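Clundoder Cookbook Club: Frequently Asked Questions
Filed under: Cookbooks, Club Info

Clundoder is a cookbook subscription. You get one book at a time, cook from it for a season, and compare results with other members. 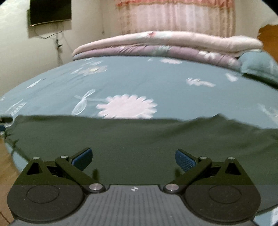

How often do books ship?
Four times a year. The next one goes out in November.

What kind of cookbooks do you pick?
Mostly home cooking from small presses. Past picks have covered dried beans, Portuguese soups, flatbreads and pickling. We don't send diet books or restaurant books that call for special equipment.

Can I see the title before it ships?
Yes. It appears on your account page once the order closes. You can skip a book up to that point and you won't be charged.

I already own the book. What now?
Skip it, or swap it for something on the Pinarura shelf, our list of older picks. There are 334 titles on it right now – stock on a few is low.

Are the recipes tested?
We cook at least 3 recipes from each book before choosing it. Notes on those go in the box, including any oven times we had to change.

Do you have metric versions?
Some books print both. For the ones that don't, we include a conversion card for flour, sugar, butter and liquids.

Where do members talk about the recipes?
On the Mugo board. Your login is the same as your account login. Please don't post full recipes there – page numbers are fine.

Can I give a membership as a gift?
Yes, for two or four books. Gift memberships don't renew.

My book arrived damaged. Who do I tell?
Use the contact form and attach a photo of the damage. Replacements ship from our Prernent warehouse. You can keep the damaged copy.

Do you ship outside the US?
Canada only for now.

Last updated: November
Contact | Shipping | © Clundoder Cookbook Club | Back to top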